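Notebook, Wednesday, started 7:00 a.m. with coffee

Picking up where I left the tablet battery problem, and writing it down properly this time so that Gyula doesn't have to decode my sticky notes again (sorry, Gyula!). The unit on the bench is the smaller Willano slate, the one with the Wallner display panel, and the complaint is still the same: it says 21 percent, you look away to answer the phone, and it has gone dark. Plug it in and it comes right back claiming 21 percent, cheerful as anything.

I charged it fully overnight and let it run down on the video loop with the screen at half brightness. It behaved beautifully for the whole upper part of the curve, which was a little annoying, as I had cleared the morning for it. Then the voltage fell off a cliff right where Ambros said it would. He has been saying "check the cell before you blame the software" ever since August, and I have been nodding politely and blaming the software.

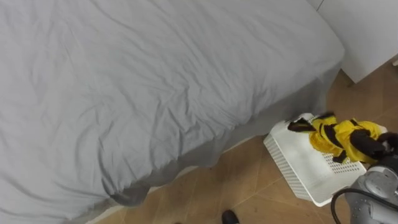 Why does the tablet shut down when the battery meter still shows charge left?
The meter is an estimate kept by the fuel gauge chip, and the chip is still working from the capacity the cell had when it was new. An aged cell sags under load, the voltage dips under the cutoff, and the power circuit shuts everything off no matter what number is on the screen.

Kelly asked me that at lunch last time and I gave her a much worse answer, so I wanted the better one on paper.

Next I tried the relearn procedure from the Clutby service sheet. You charge to full, rest it for 2 hours, run it down at a steady load until it quits, rest it again, and charge without interruption. The sheet is not very clear on whether the Wi-Fi should be off. I turned it off. If anybody repeats this, please do the same, or at least write down that you didn't, so we can compare the runs without guessing.

I also swapped the charging cable for the short one from Ngan-ling's drawer (returned, with thanks, and I untangled the others while I was in there). The longer cable gets quite warm near the plug and I don't care for it. I've put a bit of red tape on it and moved it to the box under the scope. It can stay there until somebody has time to measure it.

While the thing was resting I had a good long look through Vinzenz's log from the Urari build, and he saw a very similar drop on a unit with the old firmware. His cell was swollen, though, and mine is flat against the tray and looks perfectly healthy from outside. So I wouldn't call it the same fault yet, much as I'd love to close both tickets at once and go home early.

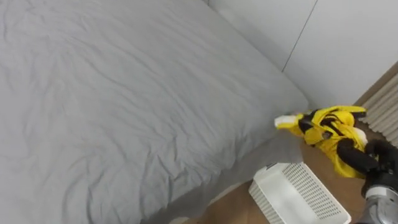

After the relearn

Better, but not fixed. The meter now follows the voltage much more closely, and the shutdown came at 7 percent. I could live with that on my own tablet, but we can't send it back to a customer that way. Gauge capacity now reads 90 percent of design, and I frankly don't believe it, given how hard the cell sags as soon as the screen goes to full brightness.

Still to do: fit the spare cell, repeat the same run with the same video loop, and keep the old cell in a labeled bag in the metal cabinet. Gyula, if you get in before me, the back cover is only clipped on, so please lift it by the sides. The screws are in the blue lid next to the heat mat.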